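# Plovdale snack sorting: notes and labels

Wrapped snacks, colored buckets, one tabletop. The folder covers how the snacks were grouped and how the labels are written. 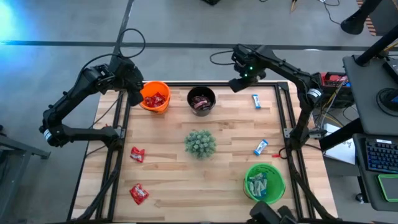
The set has 2,203 pictures in it, after duplicates were taken out of around 3,000. Intan Setiawan wrote the labels and keeps the list of names. Questions about a label go to her.

## What goes where

| Bucket | Contents |
|---|---|
| Orange | Red candy wrappers |
| Black | Brown-and-red candy bars |
| Green | Pale green and blue wrapped snack bars |

Red packets lying on the table are labeled `loose_red`. Blue-and-white wrapped bars on the table are `loose_blue`. A snack that leans on the rim of a bucket but is still inside it counts as in the bucket.

The small artificial cactus is `decor`. It never gets a bucket label, even when a snack is touching it.

## Files

- `labels.csv`: one row per item, with the item name, the bucket color and a note
- `names.txt`: the allowed item names
- `held_back/`: 700 pictures kept apart for checking
- `unclear.txt`: 66 pictures where two people read a wrapper differently

## Label rules

1. Use the color of the wrapper, not the flavor. Brand names stay out of the item name.
2. Bucket colors are `orange`, `black` and `green`. Early rows said `lime` for the green one; those were fixed in November.
3. If a wrapper is mostly hidden, write `unknown_snack` and leave the note empty.
4. Position on the table is `left`, `right` or `middle`. Don't use `near` or `far`.

## Known problems

Pale green and blue bars get mixed up with the blue-and-white ones when only one end shows. Most of `unclear.txt` is this.

The older Grurnness label sheet used different item names and can't be merged without renaming. A conversion table is in `names.txt`, below the main list.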